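Your Blood Pressure Monitor Should Not Need an Account

Dec 14, 2018

I bought a home blood pressure monitor in June. My doctor wanted two weeks of readings, morning and evening, and the cuff I had used for years had started to leak air. The replacement was a Mellow, which my pharmacy had on the shelf next to the thermometers. The box said it worked with a phone. It did not say that it worked only with a phone.

The cuff has no screen. You wrap it around your arm, open the app, press start and wait. Before any of that, you make an account, which means an email address, a password, a date of birth, a height, a weight, and a yes to a set of terms that took me most of an evening to read. If you say no to the terms, the cuff will not inflate. I tried it.

I think this is wrong, and I think it is getting more common, and I would like to lay out why it matters to people who are not especially interested in gadgets.

A reading belongs to the person it came from

A blood pressure reading is a few numbers. My old monitor showed them on a gray screen and stored the last 50 in memory. I copied them onto a sheet of paper and took the paper to my appointment. The doctor looked at it, asked what had happened on one bad morning (I had slept badly), and we moved on. Nothing in that process needed a server.

With the new one, the numbers go to the company first and come back to me second. When my internet was out for an evening in the summer, the app let me take a reading but would not show me my earlier ones. They were my numbers, taken on my arm, and I had to wait for the router to come back before I could look at them.

People who work in the industry will say that storage in the cloud protects you if you lose your phone. That is true, and I would choose it if I were asked. I have a sister who uses the sharing feature on hers so that her daughter can check in from another state, and it has been good for both of them. My complaint is about the lack of a choice.

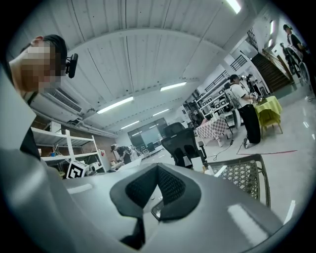 What the companies say

I wrote to four companies that sell home monitors and asked each the same question: can a customer take and store readings without making an account?

Erkby answered the same day. Their basic model has a screen and a memory and no radio of any kind. Their more expensive model has Bluetooth, but it also has a screen, and you can leave the Bluetooth off for good. They sent me the page in the manual that explains how. It is page 5, near the front, where people will find it.

Tazi took longer. Their answer was that an account is required "to ensure the best experience." I asked whether a person could have a slightly worse experience with no account, and got the same sentence back.

Mellow told me that the account was needed for accuracy, so that the app could compare my readings over time. I do not follow this. The cuff measures pressure. It either measures it properly or it does not, and my email address has no part in it. Comparing readings over time is useful, but it can be done on the phone itself.

Dosimbridge, which mostly sells to clinics, said it had dropped the account requirement on its home model after complaints from older customers. The person who wrote to me said the change had been simple. I was glad to hear that, though it made the other answers harder to accept.

The people this leaves out

I am fairly comfortable with a phone. My neighbor across the hall is not. She is in her eighties and has had high blood pressure for as long as I have known her. She owns a flip phone. When her old monitor gave out, she came home from the same pharmacy with the same Mellow cuff and knocked on my door because she could not find the button. I had to tell her there wasn't one.

She took it back. The store would not give a refund on an opened medical product, so it now sits in a drawer, and she went without readings for over a month until she got to the other side of town and bought something plain. Her doctor had asked her to check every day.

High blood pressure is mostly a problem of older people. A product made for them should be one that most of them can use on the day they buy it. Large digits help. A button that starts the cuff helps. Asking someone to confirm an email address before she can check her pressure does the opposite, and so does an app update that arrives at seven in the morning and has to finish before the cuff will run. That has happened to me twice.

There is also the question of what happens when the company loses interest. My leaky old monitor lasted eleven years. I doubt the Mellow app will be kept up for that long. When it goes, a cuff with nothing wrong with it becomes a piece of fabric and a pump. The terms I read that evening say that the company may end the service at any time, with notice posted in the app.

What I would like to see

I am not asking for a ban on connected devices. I would ask for two things, and neither is expensive.

The first is that any home monitor should be able to take a reading and show it without a phone. If a screen really costs too much, then the app should at least run with no account and no connection, and keep the readings on the phone until the owner decides to send them somewhere.

The second is plain labeling. If a device will not work without an account, the front of the box should say so, in letters as large as the ones that say "smart." I would have put the Mellow back on the shelf. My neighbor would have, too.

Doctors could help here. Mine now hands out a short list of monitors that have a screen and a memory, and she began doing it after several patients arrived with no readings at all. Pharmacies could do the same with a shelf tag. With 1,000 shelf tags a chain could cover a lot of stores, and the cost would be close to nothing.

As for me, I finished the two weeks with the Mellow, since I had already agreed to the terms, and then asked the company to delete my account. They have a form for it. The form is in the app, four menus down, under a heading called Preferences — and once it goes through, the cuff stops working. I bought the basic Erkby the next week and went back to writing the numbers on paper.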